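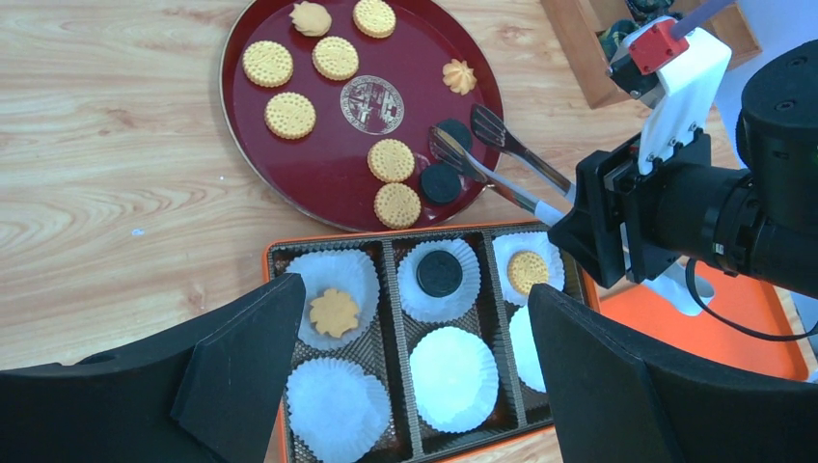
Figure 4.1 Cookies on a lacquered tray, with metal serving tongs.

Chapter 4
Cookies and Small Baked Goods

In this chapter you will learn:
How fat, sugar, flour and liquid affect the texture of a cookie
The main mixing methods used in small and medium bakeries
How cookies are classed by the way they are shaped
How to cool, store and display finished goods

Key terms: creaming, spread, sanding method, bar, piped cookie, docking, carryover baking

Cookies are often the first thing a new baker is trusted to make alone. The ingredients are cheap, the batches are small, and the baking times are short. They are also easy to get wrong. A bread dough that is slightly too wet can often be saved by careful handling. A cookie dough with too much butter will run flat on the pan, and by the time the baker sees it, the whole pan is lost.

The word covers a wide range of products. In American kitchens a cookie may be soft or crisp, plain or filled, thick or thin. British bakers call many of the same things biscuits. Most recipes use the same few ingredients as a cake, but with less liquid. The low moisture is what lets a crisp cookie keep for weeks in a closed tin, while a sponge cake dries out in a few days.

The bakery at Jestwood

Several chapters in this book refer to a bakery in the town of Jestwood. It opened as a bread shop and added cookies later, when the owners took over the Değirmenci pastry counter next door. The old counter sold butter cookies by weight, and the recipes came with the lease. On a normal weekday the bakery turns out 300 cookies. In February, when local schools and offices place their orders for Valentine's Day, output rises sharply, and the largest single day on record was 1156.

That difference shapes the way the work is planned. Dough for piped cookies is mixed and used the same day because it stiffens in the cooler and becomes hard to press through a tip. Dough for rolled and cut cookies is made ahead, wrapped, and chilled. In the busy weeks, the rolled dough is prepared in the afternoon and the piped dough first thing in the morning. The schedule in Section 4.5 is based on this pattern.

4.1 What each ingredient does

Fat makes a cookie tender. It coats the flour and limits the amount of gluten that can form. Butter gives the best flavor but melts at a low temperature, so an all-butter dough spreads early in the oven. Shortening melts later and holds a sharper edge, so some bakers blend the two for piped shapes.

Sugar sweetens, but it also controls spread and color. Coarse sugar leads to more spread than powdered sugar. Brown sugar holds moisture and gives a softer center.

Flour gives structure. Pastry flour suits short, crumbly cookies. All-purpose flour is used where a chewier bite is wanted. Dark doughs made with cocoa need extra attention in the oven, as color is a poor guide to doneness and the baker must rely on time and touch.

Before you read on

Chill a small piece of butter cookie dough for 20 minutes and leave a second piece of the same size at room temperature. Bake both on one pan. Measure the width of each cookie after it has cooled, and write down the results. You will need them for the discussion of spread in Section 4.2.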